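**Prillo opens its tile and flooring showroom in Flandholm with 175 patterned floors**

Flandholm, December 2025 -- Prillo, the maker of patterned floor tiles, announces the opening of its first own showroom, at the old grain hall on Saavedra Street.

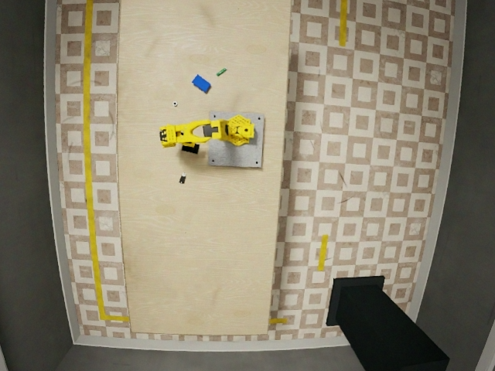

## A showroom for people who are choosing a floor

Until now, customers of Prillo could see the tiles only in the shops of our dealers, where usually a small part of the collection is on the wall. The new showroom has 1590 square meters on one level and shows the complete collection of 175 patterns. All of them are laid on the floor, with grout, so the visitor can walk on them and look at them from the same height as at home.

The patterns are grouped by motif and not by price. Nested squares, stars, stripes and plain borders each have their own part of the hall. In every part there is a table with loose tiles which can be carried to the window, and visitors are welcome to bring a piece of their kitchen cabinet, a curtain or a can of paint to compare the colors.

## The Sandov series

Together with the opening we present Sandov, a new series of square tiles in warm and quiet colors. The series has 5 motifs, and each is made in 2 finishes, matte and satin. The matte finish is recommended for entrances, bathrooms and covered terraces. The satin finish is easier to wipe and is intended for kitchens and hallways with normal use.

Sandov is made for older houses in which the rooms are seldom perfectly straight. The border tiles are delivered in a larger size and are cut on site, so that a narrow strip along the wall can still show a full motif. The tiles can be ordered from the opening day. Delivery takes five weeks for all motifs, and samples are sent within one week.

## Advice and measuring

A floor adviser is present during all opening hours. Please bring a drawing of the room with the measurements, also the doors and the radiators. A simple drawing by hand is enough. The adviser prepares a laying plan and a list of the needed tiles, including the reserve for cutting. For a room with one pattern this takes less than an hour and it is free of charge.

For larger projects, such as staircases or several rooms with connected patterns, we ask to make an appointment. A measuring visit at home is possible in Flandholm and in the neighboring towns. The cost of this visit is returned with the order.

Laying of the floor is not done by Prillo. The showroom keeps a list of tile setters who have completed our two-day training, and the customer makes the agreement with them directly.

## Old tiles are taken back

Many customers ask us what to do with the boxes that stay after the work is finished. From the opening day, the showroom accepts unopened boxes of all current Prillo series up to one year after purchase -- the receipt is necessary. Single tiles from older series are also welcome. They are kept on a shelf near the exit and can be taken without payment by people who need to repair a floor.

## Next steps

In June the courtyard behind the hall will be opened with a display of outdoor tiles. It will stay open through the winter, so visitors can see how the surfaces behave in rain and frost.

## Practical information

- Address: Prillo Showroom, Saavedra Street, Flandholm
- Entrance and parking are at the back of the building
- The hall is accessible for wheelchairs and strollers
- Dogs are allowed on a leash

Tile samples for editorial use can be requested from the press office of Prillo in Flandholm.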